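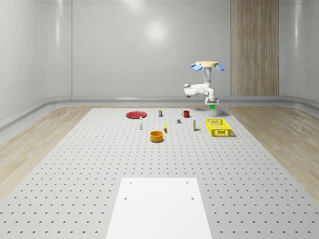

3.2 What people keep near the sink

I went into this part of the study thinking the kitchens would be boring. We had already spent most of July asking households in Morodano how they decide when a dish is "done" – worn out, chipped, ready to leave the house – and I figured the answers would be all about money. They weren't! Of the 230 households that let us in, hardly any brought up price until Tamara Vasiliu or I did.

What they talked about was where the thing lived. A plate kept on the lowest shelf got used every day and forgiven for almost anything, while a plate kept up high was judged on its first scratch. Gangadharan Mathew calls this the reach effect in his coding notes, and I've borrowed the name (with his blessing). Figure 4 gives the counts by shelf height, for the 700 plates and bowls we logged.
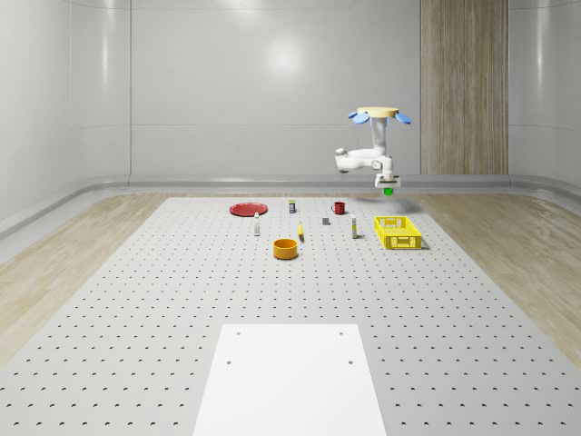

Chipped bowls were harder to sort out. Some people had a second life lined up for them, usually under a plant or out by the hose, and I first coded those as discarded. Umut Kaplan talked me out of it one Wednesday over a very long lunch, and we recoded the whole batch as "moved." That change matters for Section 4, where the moved items make the average life of a bowl look a good deal longer than it did in our pilot.

Figure 4. Plates and bowls still in daily use, by shelf height, Morodano households. Moved items are counted as in use.

I should say that we only asked about dishes people could remember buying or being given. Inherited sets are a different story – people got quiet, or got out the photo albums – and I've left them for Section 5.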